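Written rules for a shared bench with two small arms - what do you actually put on the sheet?

Posted by Huia Kingi in Workshop Practice > Robots and Automation

I look after the bench rules at Hendholm. We have small tabletop arms, two to a bench, and the job is picking up flat paper things and putting them in a bin or tray. The arms are light and slow compared with anything on a factory floor, so for a long time the rules were whatever the last person told you. There are now 7 of us on the rota and the rules have drifted. Two people will tell you two different things about when you may put your hand on the table.

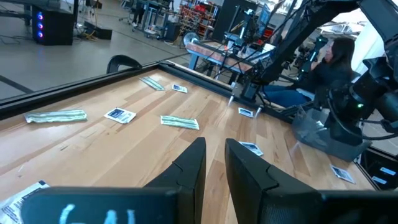
Packets out on the table, second arm coming in from the right.

My draft is one page. It says:

Say "hands in" before you reach over the table, and wait for the other person to answer.
No reaching while either arm is powered and free to move.
Chairs stay outside the reach of the arm, measured with the arm fully stretched.
Cables are checked at the start of each shift.
Items are laid flat and not stacked unless the task sheet says stacked.
Bins go where the task sheet says, and the position is written down if it changes.

People have argued mostly about the second and third lines. One side says a small arm can't do much, and if you have to hold the arms every time a packet slides off to the edge you lose half the morning. The other side says a pinched finger is a pinched finger. I lean to the second side but I would like to hear what others have written down, and in what words. 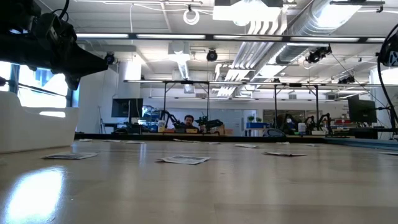
The chair rule is the harder one to word. A person often needs to be near enough to see whether a packet has been picked up cleanly, and thin paper lying flat on a shiny top is not easy to see from a few steps back. If I write "stay out of reach" with no exceptions, it will be broken by ten in the morning and then the rest of the page gets ignored too.

I have read the general parts of ISO 12100 on risk assessment, and I know ISO 10218 is the one for industrial robots. I'm not asking for a legal opinion. I want the day-to-day wording. Do you keep the rules for people and the rules for objects on the same page? And who gets to say "clear"?

Three replies

Mészáros

Split the page. We had people rules and object rules together and the object rules crowded out the others, because they change every time the task changes. Ours are now two sheets. The people sheet has not changed since January. The task sheet changes all the time and that is fine.

On reaching in: write the rule around the state of the arm, and leave its size out of it. Ours reads "Hands enter the table area only when both arms are held and the operator has said clear." Both arms, even if only one has been used that day. The mistake we had was someone reaching past an idle arm that was still under power. The controller came back from a pause and the arm went to its start position. It was a bump on the wrist and no more than that, but the person had been watching the other arm the whole time.

For "clear", one person per bench says it, and that is whoever has the stop within reach. If that person stands up, the job passes to someone else out loud or the arms are held. Don't let two people share it.

On chairs, I would stop trying to write a distance that suits every task. Do this instead:

Mark the reach of each arm on the floor or on the bench edge. Tape is enough.
Inside the line, seated or standing, you are "in", and the hands rule applies to your whole body. Leaning counts.
If a task needs someone inside the line while the arms are moving, that is a separate line on the task sheet, with the speed limit for that task and the name of the person who agreed to it.

That third line does most of the work. Your people will still sit close when they need to, but it will be written down and somebody will have had to think about the speed. You should do a proper assessment before you allow it. A short stop distance on paper is not the same as one you have measured with the gripper you are using, and a gripper with narrow fingers puts its force on a small spot.

Also, hair and sleeves. We tie back and roll up. It is one line and it costs nothing.

birstead_ops

Just use an e-stop and common sense. Small arms like that are toys. We have been running at Birstead with no sheet at all and never had a problem.

florklow

I would not go with the reply above. No sheet works while the same three people are in the room, and then someone new starts.

I write task sheets at Florklow and can answer the part about objects. Some of it is a safety matter even if it looks like tidiness. Every item that ends up under a gripper, off the edge or behind a base is a reason for somebody to reach in. So our object rules are there to cut down the reaching:

Keep a clear strip along each edge of the table. We use 3 inches.
Nothing goes against the arm base.
If an item falls, leave it until the next hold. Falls are not a reason to stop a run unless the item is under a foot or a wheel.
Anything that can roll is either in the task or off the table.
Cables from the gripper must be able to follow the arm through its full travel without dragging items along. Check this by moving the arm slowly by hand with the power off, if your arm allows it.
Mixed items are fine, but the sheet says which kinds go in which bin, so the person resetting doesn't have to ask across the table.

The reset is where we used to have the most trouble. People reset while talking. Now the person who resets says "reset done, hands out" and shows both hands. It felt silly for a week.

One more thing on wording. Keep sentences short and start with the verb. I once inherited a bench manual with 46 rules in it and I never met anyone who had read to the end.

Huia Kingi, replying to both

Thank you, this is useful. I am going to split the sheet as suggested. The line for working inside the tape with the arms moving is what I was missing, and I'll put the name on it as well.
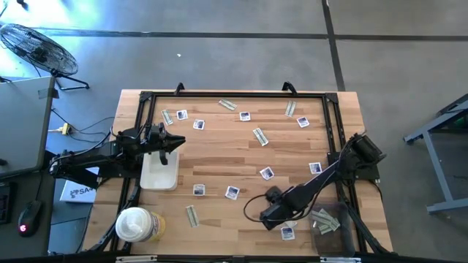 The edge strip I will have to think about. Our arms are on a frame around the tabletop, so a good part of the edge is taken up already, and some tasks want items spread over as much of the wood as possible. I may write it as a strip inside the frame and make it narrower on the long side. The rule about rolling things goes in as it stands.

Floor cables are not on my draft at all and they should be. I'll add that power leads are kept out of the place where the operator stands, and that the power strip is checked along with the arm cables at the start of the shift.

I plan to run the new sheets for 6 weeks before I change anything, apart from fixing a rule that is plainly wrong. If someone has a form for the "agreed by" line that isn't a whole page long, I would like to see it.

Mészáros

We have no form. It is a box at the bottom of the task sheet with task, speed, name and initials. Anyone who changes the speed crosses the line out and writes a new one underneath - no erasing.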